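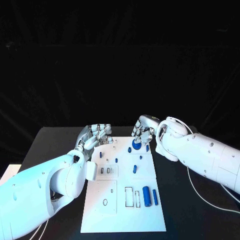
Maj-Britt Brekke wrote after the last post that comparing two hands on one task board tells you more about the controller than about the hands, and that I should fix the controller first and swap it second. She is right about the first part. I had been changing both at once, so the numbers from July are now in a folder I don't plan to open again.

The August setup is as follows. Both arms run the same hand model with the same firmware. The variable is the controller: Kistar on one set of runs, Stiler on the other. Kistar does position control with a current limit per finger. Stiler closes a force loop at the wrist and leaves the fingers stiff. Each was given the same grasp list, the same approach heights and the same speed cap.

I logged 947 attempts in total. An attempt starts when the hand leaves its home pose and ends at release or at a fault. Retries count as new attempts, which hurts Kistar, as it retries on its own unless you turn that off in two places. I found the second place late.

Large parts first. There is almost nothing between the controllers on anything the fingers can wrap. Both close, both lift, and the spread in cycle time is smaller than the jitter in my logging. If your parts are all that size, buy whichever one has the connector you already own.

Thin parts are where they separate. With Kistar, the thumb reaches its current limit before the index finger has made contact, and the part gets pushed sideways. Lowering the thumb limit fixes the push and gives you a weak grip. Staggering the close, index first and thumb 15 ms later, worked better than any limit I tried. Stiler doesn't have this problem on the way in, but it has one on the way down: when a peg touches the rim of a hole, the force loop backs off, waits, and tries the same spot again. It needs a search pattern. The stock one is a square spiral with a step that can't be set below 10 encoder counts, too coarse for the smallest holes.

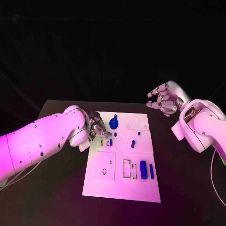 The other variable was lighting. The pose estimates come from a head camera, and I wanted to know how much of the failure rate belonged to vision. I ran the grasp list under white light and again under magenta, without recalibrating between them. Blue on white is an easy segmentation problem in the first case. In the second, the threshold I had been using threw away part of each peg and moved the estimated center toward one side. The drawn outlines held up, being dark lines, so slot positions stayed good while peg positions drifted. Switching the segmentation from hue to edges recovered most of it, at the cost of slower frames.

Neither controller knows or cares about any of this. A bad center looks like a bad grasp in the log, and I spent an evening tuning finger limits against what was a camera error. Separate the two before you touch a gain.

Smaller notes:

Kistar writes its log at a fixed buffer size and drops the oldest rows silently. One run stopped at row 2597 and I lost the start of it.

Stiler's fault codes are documented, but the numbering in the manual is from an earlier release.

Cable slack at the wrist matters more with Stiler. A tight cable reads as a side load.

Ailbhe Mac an tSaoi sent me her spiral search with a finer step, written for the older Stiler interface. I have it compiling. The insertion runs are next, thin pegs only, white light, with the Kistar retries off in both places.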